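Finley Opens Its Teaching Bench in Baltport, and You're Invited to Drive

BALTPORT, January - Hi, I'm Şengül Karaca, and I run the demonstration team at Finley. I get to share some news I've been sitting on since last fall: our teaching bench is open to outside partners, and the first set of tasks we're offering is the bathroom counter. Toothbrushes, razors, toothpaste, bottles, the stuff you grab half asleep at seven in the morning.
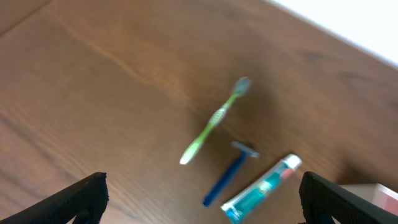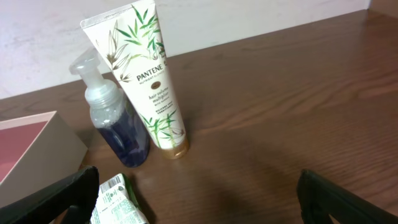

Toiletries on the table, from the wrist camera.

I picked toiletries myself, and I'll admit I had to argue for it. People on my own team wanted blocks. But a razor handle is skinny, a toothbrush changes thickness along its length, and a bottle that stands up can also be knocked over (I've knocked over plenty). If you want an arm to be any help in a home, these are the things it has to pick up and put back, so we show it how, one grasp at a time.

We teach in two ways. The first is by hand, and it's as simple as it sounds: you take hold of the arm, walk it to the razor, close the fingers, lift, and carry it where you want it. The second is by remote control, with a handheld controller called Tang that we've been building for the past two years. You sit at a desk, watch the wrist view on a screen, and the arm goes where your hand goes. Squeeze and the fingers close. Most folks start by hand and then don't want to give Tang back!

Our opening set has 2000 demonstrations in it, and 512 of those were done by hand. We kept the clumsy ones if they ended well. When somebody reached for a tube, got a bad angle, backed off and came at it again, that stayed in, because I want the arm to see a person change their mind. Anything that ended with an item on the floor got pulled and saved in a separate folder, and partners can ask for that folder too.

So what's open now? Partners can book the bench in half-day blocks, bring their own items, and leave with every recording they made. The recordings include the wrist video, the arm's joint positions and the finger opening, all lined up in time. We'll help you sort and label them in Zovon, our review software, which I use every day and still have a list of complaints about. The next version lets you trim the start of a recording without opening a second window, and I may have cheered when I saw it work.

You don't need to know how to program. We had 63 people try the bench during our practice weeks, and a lot of them had never touched an arm before. I give everyone the same advice: slow down before you close the fingers, and look at the screen, not at the table. The wrist view is what the arm will have to go on later, and if you were peeking around it, you taught it something it can't see. I still peek sometimes. Then I delete the recording and do it over.

We have room for 200 half-day blocks in this first round. Schools and small shops go to the front of the line, and they pay a lower rate. If your items are wet, sharp or breakable, please tell us when you book - we can probably still do it, we'd just like to set up first. Razors keep their covers on while you're learning by hand.

Kitchen drawers are next, later in the year, and I'm already collecting spatulas.

To book a block or come by for a look, write to the Finley demonstration team in Baltport and put "teaching bench" in the subject line. Mornings are quieter if you'd like extra time with Tang.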